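**Speaker notes – Two arms, one table: a build in a shared workshop**
Speaker: Ragnvald Strömberg
Skerngate open workshop evening, 2023-03-01
Allowed time: 30 minutes, with questions held to the end

**Opening (slide 1)**

Good evening, and thank you to the members of the Skerngate workshop for the invitation. My subject tonight is the two-armed machine that has occupied the window end of the upper room since last June. I will describe how it was built, what we ask it to do, and which parts of the work took longer than planned.

The project carries the name Trivard. It has no outside sponsor. Members paid for materials through the ordinary workshop fund, and the hours were given in the evenings.

*Pause. Ask whether the back row can hear.*

**Background (slides 2–3)**

The first proposal was for a single arm fixed to a bench. Members who had used the earlier Murín frame objected that one arm spends much of its time putting things down in order to pick them up again. The objection was accepted, and the design was changed to a left and a right arm on a common body.

- Design and ordering of parts: 14 weeks
- Assembly and wiring: 16 weeks
- First powered movement of both arms together: two evenings later than scheduled

Mention that the schedule is pinned inside the cupboard door for anyone who wishes to see it.

**The work at hand (slides 4–5)**

Show both slides before speaking. Allow time for people to look.

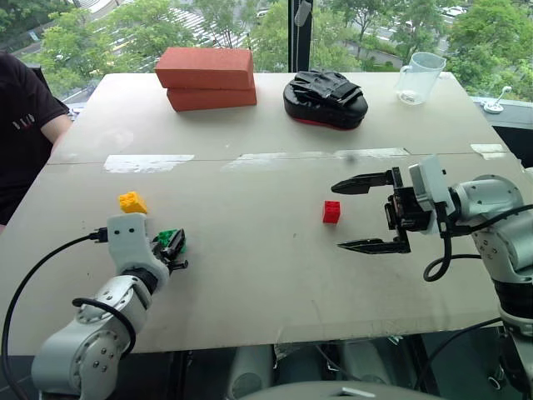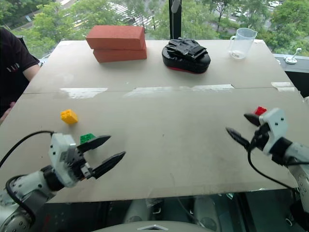 Skerngate Workshop Papers · Issue 14 · p. 30

The task on these slides is simple by intention. The arms work with small toy bricks in red, yellow and green. On slide 4 the left gripper has hold of the green one. On slide 5 the left fingers are open beside it, and the red brick is close behind the right gripper.

Points to make:

- The fingers are long and pointed. A wider finger was tried on the Murín frame and tended to knock over whatever stood next to the piece being lifted.
- The table is two boards, with tape along the seam. A brick dragged across a bare joint will catch on it.
- The larger items toward the back, such as the stacked bricks and the measuring jug, belong to other exercises. They may stay on the table during a run, provided that they are well outside the reach set for that evening.

*If asked about the window:* daylight is a difficulty for any camera. Our practice is to repeat a trial at a different hour before recording a result.

**Cabling (slide 6)**

This section is addressed to members who plan a build of their own. The cable to each gripper must be long enough for the wrist to turn fully and short enough that it does not sweep the table. We have not met both conditions. The present arrangement leaves a loop at the wrist – a compromise, and one that requires checking before each session.

The Sindcombe group uses clips along the upper arm. We intend to fit the same and will report on the outcome in June.

**Workshop rules for the machine (slide 7)**

Read these aloud in full.

1. No member runs the arms alone. A second person remains beside the table.
2. Sleeves are kept short or rolled.
3. Hands stay clear of the tabletop while either arm is powered.
4. Faults are entered in the log the same evening, including faults that clear by themselves.

**Remaining work (slide 8)**

Handing a brick from one gripper to the other is the next stage. It has been attempted on two evenings. The arms arrive at the correct place, but the release comes too early, and the brick drops. Strömberg will adjust the timing first and leave the grip force unchanged, so that any improvement can be traced to one cause.

**Questions**

Refer requests for drawings to the shelf marked Trivard by the stairs. Requests to use the machine go in the booking sheet, with the name of the second person written in at the time of booking.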